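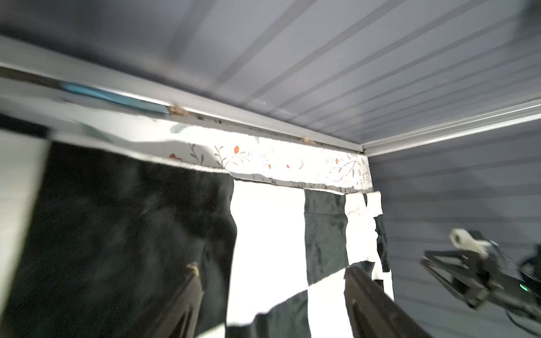
Student author, Automation Product Evaluation course, Noh Technical College

Product Review Report: The Fandico Two-Arm Bench Kit
14 shares | 3 comments

This report evaluates the Fandico kit, supplied to the college by Fodgate, for use in second-year laboratory courses. The review was limited to cloth handling, the task for which the department has requested equipment.

Assembly required 2 laboratory periods. The printed guide was adequate for mounting the arms but gave little help with cable routing, and the support desk was consulted on this point. Each trial was limited to 30 seconds, and 20 trials were recorded for each cloth item.

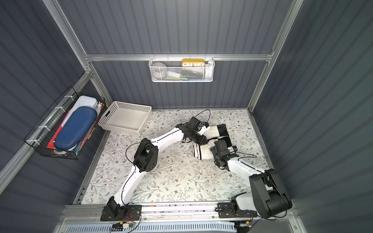
Figure 2. Both arms at work on a white cloth item with black bands.

Thin, soft fabric proved the most demanding material. Operators reported that the view from the gripper was useful at close range, while the fixed view was preferred for planning a grasp.

The basic service plan costs nearly $800 per year. The author recommends a one-semester trial before purchase, with spare gripper fingers included in the order.

Related reports
Jilgate Conveyor Trainer: Student Review
Comparing Service Plans for Teaching Labs
Cable Management on Small Robot Arms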